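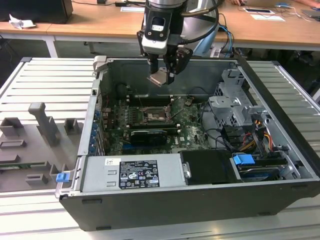

Equipment Planning Officer, Automated Disassembly
Rirnileo Centre for Electronics Recovery, Kenadton

Fixed term, full time. Closing date for applications: 24th December

The Centre takes apart used desktop computers so that their parts can be tested, reused or sent for recycling. Much of this work is being moved from hand benches to robot cells, and the Centre now wishes to appoint an officer to plan and manage the purchase of equipment for the next stage.

About the post

The postholder will prepare the equipment plan for the Baláž workshop, where 3 cells are to be fitted out under a single budget. Robot arms, grippers, fixture trays and slotted platforms are bought separately, and delivery times differ a good deal between suppliers. Desktop towers also vary in layout from one model to the next, and the plan must allow for the cost of making new fixtures.

Main duties

Draw up a costed list of equipment for each cell, including spare gripper fingers, cabling and safety fittings.
Obtain and compare written quotations, and keep a record of the grounds for each decision.
Agree service and repair terms with suppliers before any order is placed.
Keep the spending forecast for the Caseck programme up to date and report on it every 90 days.
Advise technical staff on whether an item should be bought, hired or made in the workshop.

What we are looking for

Applicants must have at least four years' experience of buying technical or laboratory equipment. They should be able to read a technical drawing and to explain a budget clearly to colleagues who do not work in finance. Experience of industrial robots is welcome — it is not required, and training will be given.

Terms

The appointment is for 44 months, with a start date in January where possible. The post is based in Kenadton, with occasional visits to suppliers. Travel costs are met by the Centre.

How to apply

Please send a curriculum vitae and a covering letter of no more than two pages to the Personnel Office, Rirnileo Centre, Kenadton, quoting the title of the post. Shortlisted applicants will be invited to visit the workshop before interview.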